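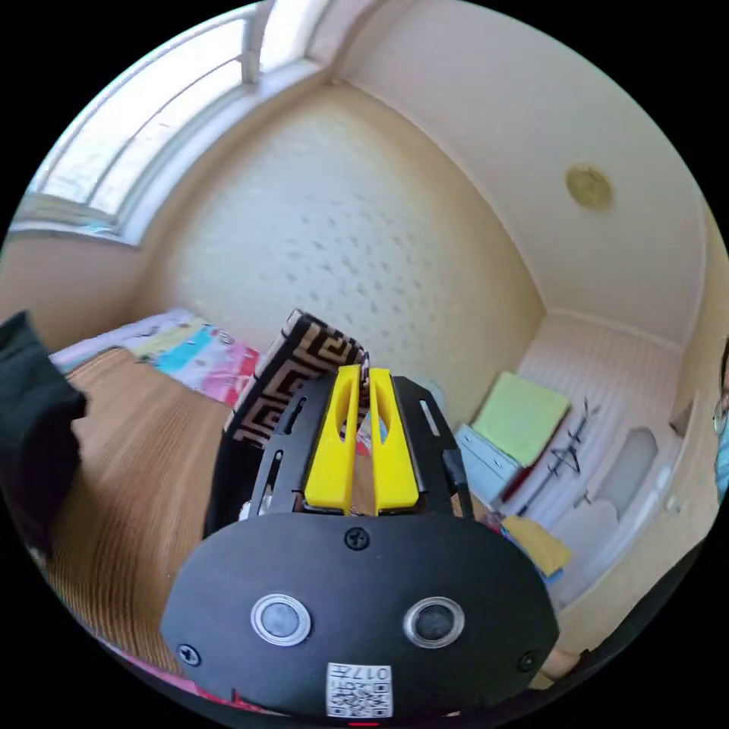

Jornada de puertas abiertas en Tundora: tres minutos de frío y una mañana entera de explicaciones

El tren a Vevcombe llegó con puntualidad, cosa que me dejó sin la excusa que traía preparada. Había reservado plaza en la jornada de puertas abiertas de Tundora, el centro de crioterapia de cuerpo entero que abrió en mayo junto al antiguo mercado, y la confirmación pedía ropa interior seca, calcetines gordos y "actitud receptiva". Llevé las dos primeras.

Para quien no haya tropezado aún con el asunto: la crioterapia de cuerpo entero consiste en meterse casi desnudo en una cabina a temperaturas que en la calle obligarían a cerrar los colegios, quedarse dentro entre dos y tres minutos y salir, según el folleto, renovado. La cabina de Tundora es de la marca Vaher y, por lo que nos contaron, enfría con electricidad, sin que el usuario respire nitrógeno en ningún momento. Lo repitieron cuatro veces. A la tercera empecé a preguntarme por las cabinas de los demás.

En recepción hay infusiones, una fuente de piedras y un formulario de seis páginas. El formulario me pareció lo mejor de la visita, lo digo sin ironía. Pregunta por la tensión arterial, el corazón, la circulación en manos y pies, el asma, el embarazo, la alergia al frío, las heridas abiertas, los marcapasos, la claustrofobia y la medicación. A una pareja que iba delante de mí la mandaron a tomar la infusión y a volver con un papel del médico. Se lo tomaron con deportividad, y la infusión también, aunque sabía a heno.

Luego vino la charla. El ponente manejaba bien el puntero y regular los adverbios. Aprendimos que el frío intenso contrae los vasos de la piel, que el cuerpo protege el tronco y que al salir la sangre vuelve a la periferia con cierto entusiasmo. Hasta ahí, todo razonable. A partir de la octava diapositiva la lista de beneficios se fue alargando: agujetas, sueño, ánimo, articulaciones, piel, celulitis, concentración, "toxinas". Pregunté cuáles toxinas. Me dijeron que en general.

En favor de la casa diré que, cuando alguien quiso saber si aquello curaba la artrosis de su madre, la respuesta fue un no bastante limpio. Puede aliviar el dolor un rato a algunas personas, dijeron, y no sustituye ningún tratamiento. Me habría gustado ver esa frase en la pared, en el mismo tamaño de letra que "Despierta tu glaciar interior".

La demostración se hizo en turnos. Guantes, calcetines, zuecos, cinta para las orejas, nada metálico y nada húmedo, ni siquiera el pelo. Te secan las axilas con una toalla de papel y una seriedad que desarma. Hay una antecámara menos fría, donde uno pasa unos segundos pensando en sus decisiones, y después la cabina propiamente dicha, con una ventanita por la que el personal te vigila y un altavoz por el que eliges canción. Yo elegí mal. Una balada de tres minutos dura muchísimo a esa temperatura.

¿Qué se siente? El primer minuto, poca cosa: frío seco, como abrir el congelador y no encontrar los guisantes. En el segundo empiezan a picar los muslos. En el tercero se pierde el interés por la conversación y se descubre la existencia de las espinillas. La puerta no tiene cierre, se empuja y ya está, y lo primero que enseñan es a empujarla. Un señor la empujó a los cuarenta segundos y recibió más aplausos que quienes aguantamos hasta el final.

Al salir estaba contento, despierto y colorado. También lo estoy cuando salgo del mar en abril, que sale gratis, pero el mar en abril no tiene zuecos. Esa noche dormí como siempre, es decir, a ratos. La rodilla que pensaba poner a prueba siguió con sus opiniones al día siguiente.

Precios, que es lo que me preguntáis todos. En Tundora no hablan de dinero hasta que te has vestido, detalle que agradezco. El bono anual cuesta 2.640 euros y el trimestral, unos 300 al mes. Había una oferta de apertura para quien firmase antes de la una, y el reloj de la sala marcaba las doce y media, muy visible. En una pantalla junto a la caja se leía que el centro llevaba 1.757 sesiones y que pensaban llegar a 3.000 antes de Navidad. No firmé. Me regalaron igualmente una bolsita con las piedras de la fuente.

Si vais a ir, mi consejo es pedir el formulario por adelantado y leerlo en casa con la medicación delante. Comed algo antes, evitad la crema corporal y preguntad quién se queda al otro lado de la ventanita durante toda la sesión. A mí me contestaron bien y sin mirar el folleto.

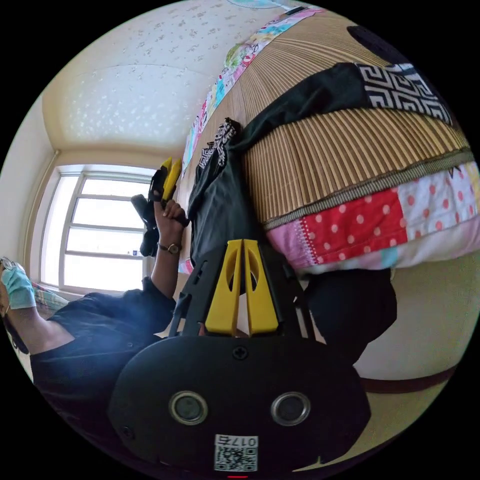

Desde Imham me escriben que allí el centro equivalente pasa el formulario en una tableta, con todas las casillas marcadas en "no" de antemano, y que lo más trabajoso fue encontrar dónde se firmaba. Añaden que tienen Raynaud en las dos manos, que se enteraron en casa de que eso había que decirlo y que los guantes prestados eran de jardinero.

Pues eso mismo es lo que yo miraría antes que la marca de la cabina. Con un Raynaud, la conversación va con el médico y antes de pagar nada, y un cuestionario que viene contestado no lo ha contestado el paciente. En Vevcombe, al menos, el bolígrafo lo ponías tú.

La próxima jornada será en septiembre, con plazas limitadas y la misma infusión. Para la vuelta conviene el tren de las dos y diez; el siguiente para en todas partes y la calefacción no funciona.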